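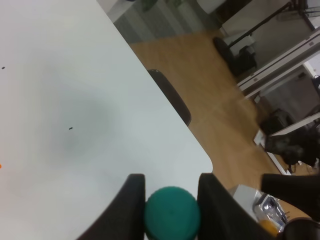
Table edge rules for pick and place recording: what do you have in writing?

Forum: Practice and Standards > Small Arms and Grippers

plurport_bench
I've been asked to write the house rules for our tabletop pick and place work at Plurport. We have a one-page sheet now and it mostly covers who can power up the arm and where the stop button is. It says nothing about the table itself or the floor next to it.

Draft so far:

1. No release within 50 mm of any table edge, corners included.
2. Carrying an object across the edge is allowed only if the task sheet says so.
3. Floor inside a 600 mm strip along the working side of the table is kept clear. No bags, boxes, loose packaging.
4. Chairs pushed in or taken away before the arm is enabled.
5. Operator calls out before enabling, even if alone in the room.
6. Any drop gets written in the log, and the episode is kept with a flag.

Rule 2 and rule 6 are the ones I get arguments about. I'd like to see what other people have before I send this up.

kettle_and_cam
Rule 1 is close to ours. We measure from the outline of the object, though, and yours doesn't say. With a ball it matters a lot. If you measure from the center you've given away the whole radius.

Rounded table corners are also a pain. We put tape down as a straight line across each corner and told people the line is the edge. Nobody has had to argue over a curve after that.

grusness_ops
I'd drop rule 5. We had it for a year at Grusness and people stopped doing it within a few weeks. A rule that gets ignored makes the rest of the sheet look optional. If the room can have other people in it, use a light or a buzzer tied to the enable.

plurport_bench
Object outline is a good catch, I'll change it. On rule 5, we do have a light, but it's behind the operator and you can't see it from the door. I'd keep the call-out until the light gets moved.

mostly_torque
I don't agree with rule 2 at all. Look at the wrist view at the top of the thread. The gripper is holding the ball right over the near edge, close to the corner. Depending on where your arm is mounted, that could be a perfectly ordinary place for an approach path to go. If you ban it by default, every task sheet will end up with the same line saying it's allowed and no one will read that line.

Limit what can happen out there. No opening the gripper past the edge, reduced speed, no handovers. Leave the path itself alone.

kettle_and_cam
Same wrist view, different point. There's a white box and a clear plastic bag on the floor on the right-hand side. I can't judge the distance from one view, so I won't say it breaks rule 3, but somebody should put a tape measure on it. A clear bag on a wood floor is easy to step on when you're watching the gripper.

plurport_bench
Fair. The strip isn't marked on the floor yet, so right now "inside 600 mm" is whatever each person thinks it is. Marking goes in this week, Tuesday if the tape arrives.

mostly_torque, how do you enforce "no opening past the edge"? Software, or do you just tell people?

mostly_torque
Software. We define a box above the table, shrunk by the margin, and the open command is refused outside of it. The operator can override with a held pedal, and the override is written into the episode record. It took an afternoon to set up and a lot longer to get the table position right, because the table got bumped and no one noticed. So now there's a rule about that too: touch off on two marked points at the start of every session.

old_fixture
The table moving is the real problem and I don't see it anywhere in the draft. If the table isn't fixed down, every number measured from its edge is only as good as your last check. Same for anything on wheels near it. Put brakes on or take it out. We had a rolling stand drift into the work area over a morning because the cable on it was pulling.

I would add:

- Table position checked against floor marks before the first episode and after any break.
- Wheeled stands braked, or moved outside the reach of the arm.
- Cables from stands tied off so they can't pull.

grusness_ops
Floor marks are fine but please don't turn this into a two-page checklist per session. Ours grew to 2 pages and people filled in the second page from memory at the end of the day. We cut it back to a half sheet and the answers got a lot more believable.

old_fixture
Three lines isn't two pages.

grusness_ops
It's three lines from you, three from the next person. That's how ours got there.

vörös_lab_nights
At Vörös we split it. There's a setup sheet that's done once when the station is built or changed, and a start-of-session card. Brakes, cable ties and fixing the table are on the setup sheet. The card only has the things that can change overnight: floor clear, chairs, touch-off, stop button tested. It hangs on the stop button box so you have to move it to reach the enable switch.

On chairs: "pushed in" isn't enough if the backrest comes up near the edge of the table. The gripper can come down on it during an approach from outside. I'd write "chairs outside the marked strip" and leave it there.

plurport_bench
The setup sheet and card split makes sense and I think it gets around the length problem. Taking the chair wording as well.

Can we go back to rule 6? The argument here is that drops should be deleted so they don't end up in the training set.

mostly_torque
Never delete. Flag and filter. Your safety people need the drops even if your training people don't, and they are not the same audience. We had a set of 334 episodes come in from another site with every failure already removed. It was fine for training. It was no use at all for deciding whether the edge margin was big enough, and that was the question we'd been asked.

wedico_intake
I do intake at Wedico and I'd put it a bit differently. Keep everything, but agree on what the flag means first. "Drop" covers at least these for us:

slipped in the grip but stayed on the table
released outside the target
fell off the table
operator stopped the arm with the object still held

If all of those get one flag, you'll have somebody going back through the video later to sort them out. We've done that and I wouldn't wish it on anyone.

kettle_and_cam
I'd keep the fourth one separate from drops entirely. It's a stop. If people think stopping the arm counts against them as a failed episode, they'll hesitate before pressing the button.

wedico_intake
Agreed, and that's a better reason than the one I had. I'll raise it with our side too.

grusness_ops
Who gets to pick up an object that went on the floor? You need a line on that. Ours says arm disabled first, no exceptions, and that is the one rule I'd actually discipline someone over. A ball rolls, so people go after it without thinking.

plurport_bench
It's in the power-up section of the old sheet but only as "disable before entering." I'll repeat it next to the drop rule so it's found by the people who need it.

Revised draft:

Setup sheet (once per station change)
- Table fixed or floor-marked, corners taped with a straight line.
- Clear strip of 600 mm marked on the floor along the working side.
- Wheeled stands braked, cables tied off.
- Enable light visible from the door.

Session card
- Strip clear, chairs outside it.
- Touch off on both table marks.
- Stop button tested.

Operating rules
- No release within 50 mm of the edge, measured from the outline of the object.
- Past the edge: reduced speed, no opening, no handover. Override only with the pedal, and logged.
- Arm disabled before anyone picks up anything from the floor.
- All episodes kept. Slip, missed target and fall flagged separately. Stops recorded as stops.

Call-out stays until the light is moved, then goes.

mostly_torque
I can live with that. Put a number on "reduced speed" or you'll get a different one from every operator.

old_fixture
"Fixed or floor-marked" should be "fixed." I know why you wrote it that way, but I still think it's wrong.

plurport_bench
The table is shared with another team on some days, so fixed isn't possible before September. I'll put a review date on that line. Speed number to follow once I've checked what the controller lets us set by zone.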